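Das Geheimnis der dritten Gärung

Wer im November gegen sechs Uhr früh die Backstube Chaimongkol betritt, riecht zuerst Apfel, dann Joghurt und erst ganz zuletzt Brot. Yupin Rattanakul lacht, wenn Besucher schnuppernd in der Tür stehen bleiben. »Das ist Niner«, sagt sie und hebt den Deckel von einem Steinguttopf, in dem es blubbert wie in einem kleinen Moor. Niner ist ihr Sauerteig, so getauft, weil acht Versuche davor im Ausguss landeten – und was für ein Teig das ist!

Aus diesem Topf entstehen in einer guten Woche 392 Laibe. Der berühmteste heißt Plesbridge, ein dunkles Roggenbrot mit einer Kruste, die beim Abkühlen so laut knistert, dass man das Gespräch kurz unterbricht. Der Teig geht dreimal, zuletzt 20 Stunden lang in der Kälte, und genau diese letzte Ruhe schenkt ihm die milde Säure und den Duft nach Malz und gerösteten Nüssen. Mit gesalzener Butter, sonst nichts, ist das eine komplette Mahlzeit.

Gelernt hat Rattanakul in der alten Dremgate-Mühle, wo sie drei Jahre lang Mehl siebte und, wie sie erzählt, mehr über Wetter erfuhr als über Brot. Feuchte Luft verändert den Teig, Föhn erst recht. Rezepte mit festen Wassermengen betrachtet sie deshalb als freundliche Vorschläge.
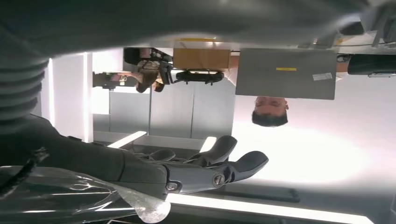 Teig liest man mit den Händen, davon ist sie überzeugt, und wer ihr beim Formen zusieht, glaubt es sofort. Ein kurzer Druck mit der Kuppe, ein Zug am Rand, schon weiß sie, ob der Laib noch eine halbe Stunde braucht. Gegliederte Finger mit runden Kuppen lassen sich auch aus dunkelgrauem Kunststoff bauen und mit silbrigen Schrauben versehen, aber dieses Gespür sitzt bei ihr irgendwo zwischen Daumenballen und Gedächtnis. Anfängern rät sie, die ersten Brote ganz ohne Maschine zu kneten, mit nassen Händen und viel Geduld. Klebt der Teig, bloß kein Mehl nachwerfen! Zehn Minuten warten, dann noch einmal falten.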